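Drudmont sectional in gray, after one long summer of laundry

I bought the Drudmont corner sofa in June, mostly on the say-so of my friend Verna Ridgeway, who has the same one in green. Mine is the gray seat with the mustard backs, and I love the mustard even more than I did in the store! It cheers up the whole room.

Okay, so the seats. They're wide and pretty flat, so in my house they're also where the clean clothes get dumped (sorry, Mom). Red stuff especially, since both kids play for a team in red and white and I swear the wash is never done. 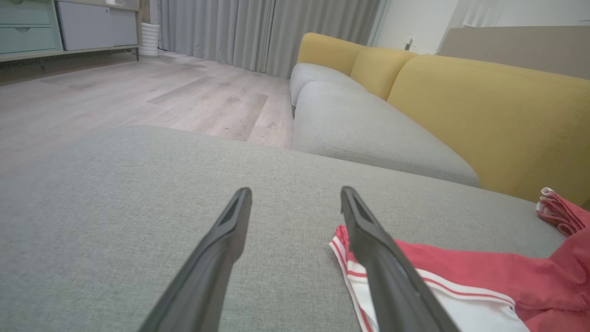
Gray seats, mustard backs, and the red and white pile.

The fabric has a fine weave with a bit of heather in it, and it hides crumbs a little too well. I run the hand vacuum over it and I'm always shocked. No pilling so far. I did get one juice spill in the corner and dabbed it with dish soap, and I can't find the spot anymore. The cushions are on the firm side. Jabari, my husband, would've gone softer, but I can fold a whole load on there without everything sliding into a dip, and the front edge is nice and rounded behind your knees.

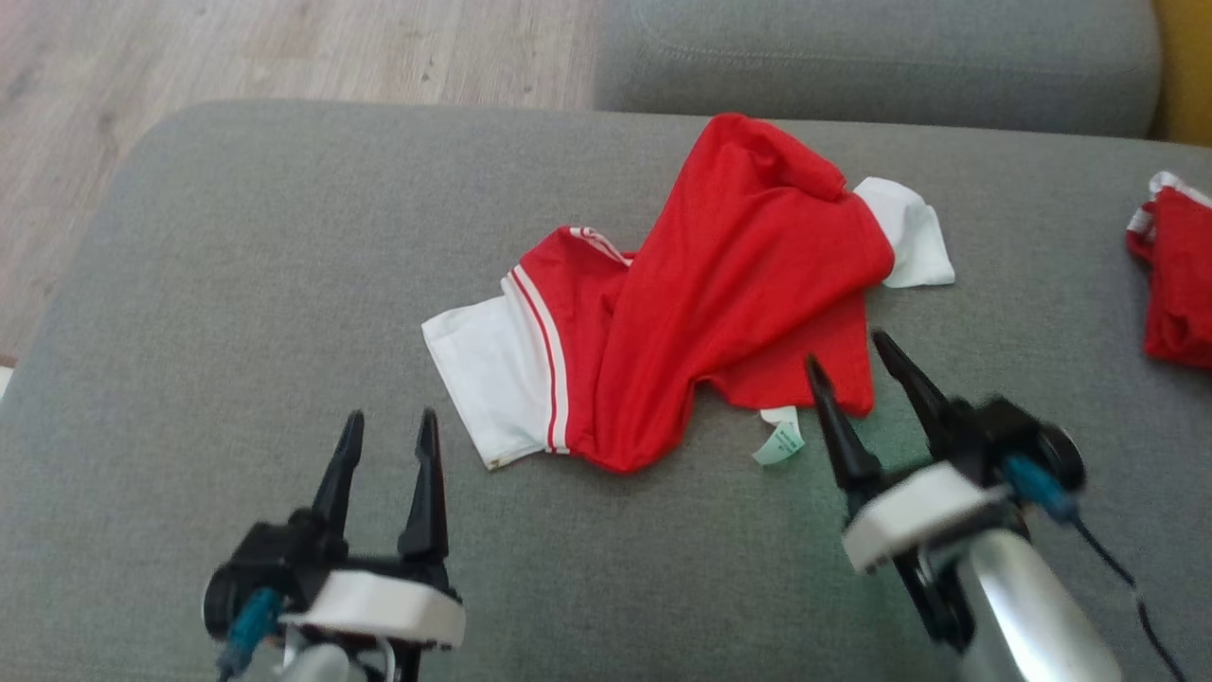
Team red on the heathered gray. Still to be folded.

Gripes? The back cushions wander, and I push them into place every night. Delivery took 29 days, and the legs came in a separate box that showed up after the sofa did. Price was 724 on sale plus nearly 80 for delivery, which stung a bit.

I looked at the Tallano too, but the seat was too shallow for naps. I'd buy this one again, probably with the extra ottoman. Four stars, one off for the wandering cushions.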